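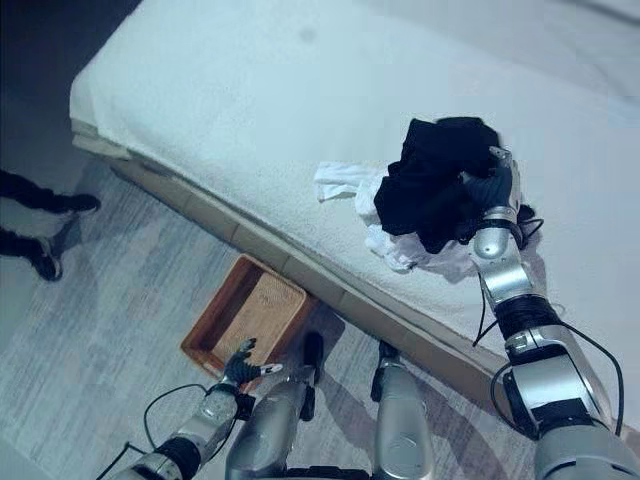
What does Lodness do?

We rent and set up home-help robots that pick up clothes, and we teach them the way your household likes it done.

Lodness began in Skistetden, in one room above a bicycle shop. Today our main product is the Sumelen service. You pay by the month, and we bring the robot, install it and come back for the adjustments. The first visit takes one morning.

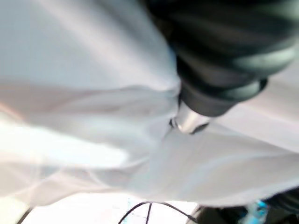

Gripper tip holding white fabric

Thin cloth was for us the most difficult part. Our partner workshop, Ramanauskas, helped us to test 400 pieces of clothing before we offered the service to any customer. We still add new fabrics every month, and customers may send us their own.

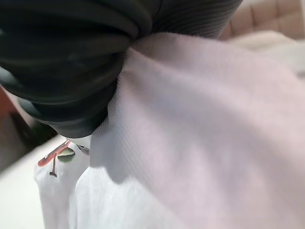
Pink knit fabric, held close to the gripper

Our training rooms are furnished like normal homes, as we believe a robot should learn where people live. Laundry is put on the bed, on top of the cushions or the bedspread, and a basket stands on the floor. 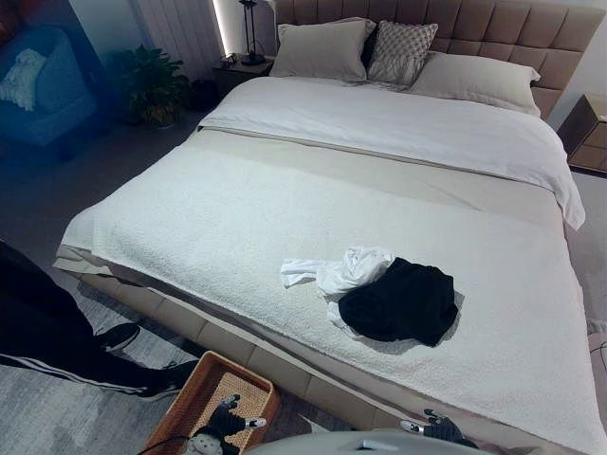

Every Sumelen contract includes 100 hours of training at our place before delivery. We ask you which clothes you leave out and where. A black garment lying over a white one, as on this bedspread, is a usual order from our customers with small bedrooms. Delivery inside Skistetden is free of charge. For other towns, please write to our office for a price.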